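Publications > Working Papers > Rural Tourism Series

Homestays, Walking Trails and Household Income in the Drellenside Valley

By Yolanda Marín
March

4. What the host families earn, and what they do with it
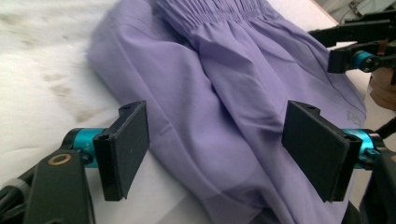 Figure 3. Lavender-purple garment with a gathered upper band.

The homestay program in Drellenside began with a handful of spare bedrooms and a hand-painted sign at the Turgate bus stop. By the time of our survey it had grown to 60 registered households spread over the valley's two largest villages, Turgate and Vonside, and the farms between them. We interviewed an adult in 40 of those homes, usually at the kitchen table and often for much longer than we had planned. People wanted to talk! Several brought out their guest books, and one family in Vonside walked us up to the spring they show to visitors before they would answer a single question about money.

The program's own log lists 1282 guest nights for the year. These were very unevenly shared. Homes within a short walk of the Turgate bus stop took the largest part, and the upper farms, where the views are far better, took the least. Hosts on the upper farms blamed the road. We think the booking system matters as much. Requests come in by phone to one desk in Turgate, and the person on duty tends to call the nearest house with a free room. The rotation list that the members agreed on at the start was still pinned to the wall when we visited, but the desk had stopped using it during the busy months.

Even so, the money counts. Host families told us that guest income comes at just the time of year when the hay has been paid for and the lambs have not been sold. Most spent it on the house first: a second bathroom, a better stove, window repairs. School costs came next. A smaller group had put it into the farm, and two of these had bought beehives with the idea of selling honey to their own guests, a plan that we found delightful and that deserves a closer look in later work.

4.1 Guides and walkers

The walking trails tell a different story. The Szekeres trail, which climbs from Vonside to the old summer pastures, is the reason most visitors come, yet very little of what they spend reaches the people who keep it open. Local guides led 127 group walks on it in the survey year. Many more visitors walked it on their own, using a map printed outside the valley. The guides do not resent this, and they were quick to say that a quiet visitor on a marked path does no harm. What troubles them is the upkeep. Every spring the same few people clear fallen trees and rebuild the stream crossings, and they are paid for none of it.

We joined one of these work parties on a Sunday and came away full of admiration — and quite sore. The skill involved is easy to miss. The older guides know where the snowmelt will cut under the path, and they place drainage stones well before any damage shows. Younger members are learning this by doing it, and nothing has been written down so far. We would love to see a small share of each homestay booking set aside for trail work. When we raised the idea, most hosts were in favor, provided the amount was fixed in advance and printed on the guest's bill.

4.2 Limits of the survey

Our interviews leave out families who considered hosting and decided against it. They also lean toward Turgate, where people were easier to reach. Income figures were given from memory in all but a few homes, and we have treated them as a guide to the order of spending and left exact sums aside. Section 5 turns to the visitors themselves, and to why so many of them come back.

Contact the series editor | Copyright the author | Back to top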